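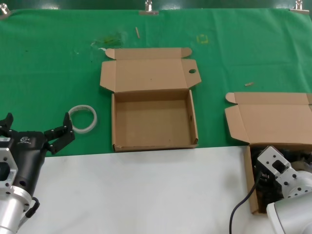 The two-armed station at Werthorpe, with cartons and a roll of tape set out on the green cloth.

Members visit the Pimentel automation hall
14 February 2019
Reading time: 3 minutes

A party from the Dalstead Packaging Forum was received last month at the Pimentel automation hall in Werthorpe, where the company opened its training floor to visitors for the first time. There were 20 places on the visit and all were taken. The Forum wishes to record its thanks to Pimentel for its hospitality and for the time its staff gave to members' questions.

The visit began with a welcome from Engelbert Gruber, who has charge of the training floor. He explained that the hall does not make or ship goods. Its purpose is to teach machines the small handling jobs that most packing rooms still do by hand, such as opening a carton, placing a part inside, closing the lid and sealing it. Each job is repeated many times, with small changes in where the items are placed, and the records are then used to train the control software, known within the company as Hasisness.

Most of the morning was given to the two-armed station. Members were able to stand close to the table and follow the work with corrugated cartons, which are of the fold-over kind familiar to many of our smaller firms. Mr Gruber remarked that a flat lid is harder for a gripper than it looks. Side flaps spring back, tuck flaps catch, and a carton that has been opened several times no longer folds as a new one does. Tape is a further difficulty, as it must be picked up by the roll and kept away from the gripper fingers once the end is free.

Bautista Yáñez, who leads the carton programme, gave a short talk on progress. A set of 900 recorded attempts was completed by the end of the year. In the latest trial the arms placed the part correctly in 95 of every hundred attempts, and closed the lid correctly in 90. He was careful to say that these results were obtained at one table and with one size of carton, and that a working packing line would be a different matter. Sealing with tape has not yet been measured in the same way.

Members then had time to look over the rest of the floor, where humanoid robots stand with wheeled carts and a shelving rack. Discussion there turned to the cost of such equipment and to the space it needs – a concern for several firms whose packing rooms are small.

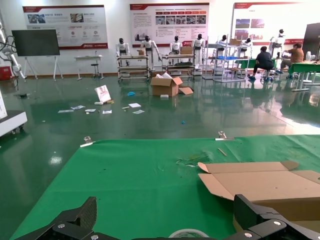

Will there be another visit for members who could not attend?
A second visit is planned for June, and places will be offered first to firms that were not represented on this occasion.

Those wishing to attend should write to the Forum office, giving the name of the firm and of one person only. Visitors are asked to wear flat shoes. Parking at Werthorpe is limited and members are encouraged to share cars where they can.

A copy of Mr Yáñez's talk has been placed in the members' library at Dalstead and may be borrowed in the usual way.

Recent items
Changes to the carton grading sheet
Spring training dates for packing room supervisors
Notes from the Dalstead members' meeting
Subscription renewals: a reminder

Last updated by the Forum office, Dalstead, following a correction to the visit arrangements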